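로봇 장비 구매 같이 고민해 주실 분 찾아요 (단기, 재택 섞어서 가능)

안녕하세요, Nodham에서 장비 예산을 맡고 있는 사람입니다. 저희는 수납용품이랑 작은 생활 소품을 다루는 팀인데요, 내년에 물건 집는 로봇을 들이려고 요즘 견적서만 붙들고 살아요. 근데 저 혼자 보려니까 눈이 빠질 것 같아서 이렇게 글을 올립니다!

모집 인원은 2명이고요, 기간은 11월부터 56일이에요. 하시는 일은 대략 이래요. Hadent랑 Nanow 두 군데에서 받은 그리퍼 견적을 항목별로 맞춰 보고, 소모품이랑 유지보수 비용까지 넣어서 예산표를 만듭니다. (핑거 교체 주기를 업체마다 다르게 적어 놔서 이게 은근히 골치예요.) 그다음엔 저희 물건 중에 어떤 걸 로봇한테 맡기고 어떤 걸 사람이 계속할지 목록을 정리해요. 취급 품목이 1,000가지라 전부는 못 하고, 대표 품목부터 추려서 갑니다.

설비 구매나 견적 비교를 한 번이라도 해 보신 분이면 좋겠어요. 로봇 전공 아니어도 괜찮아요. 저도 아니거든요 ㅎㅎ 대신 스프레드시트는 편하게 쓰셔야 하고, 모르는 건 업체에 바로 전화해서 물어볼 수 있는 분이면 정말 반갑겠습니다.

품목 고를 때 제일 말이 많은 게 상자류예요. 한 면은 나뭇결 판, 다른 면은 철망에 천, 이렇게 재질이 섞인 게 있어서 핑거를 한 종류만 사도 될지 아직 결론을 못 냈어요.
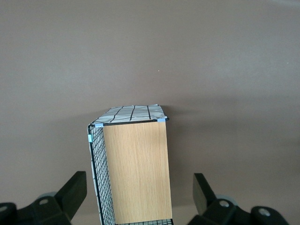
그래서 핑거 예산은 일단 두 가지 안으로 잡아 두었고, 오시면 첫 주에 이것부터 같이 보게 될 거예요. 설치 쪽은 Pacheco에 따로 문의 중이라 신경 안 쓰셔도 돼요.

회의는 일주일에 2번, 오전 10시에 해요. 한 번은 사무실, 한 번은 화상입니다. 급여는 경력 보고 면담 때 맞춰 드릴게요. 관심 있으시면 간단한 이력서에 그동안 사 보신 장비 중 제일 후회한 것 하나만 적어서 채용 게시판 지원 버튼으로 보내 주세요. 자리 다 차면 글은 내릴게요!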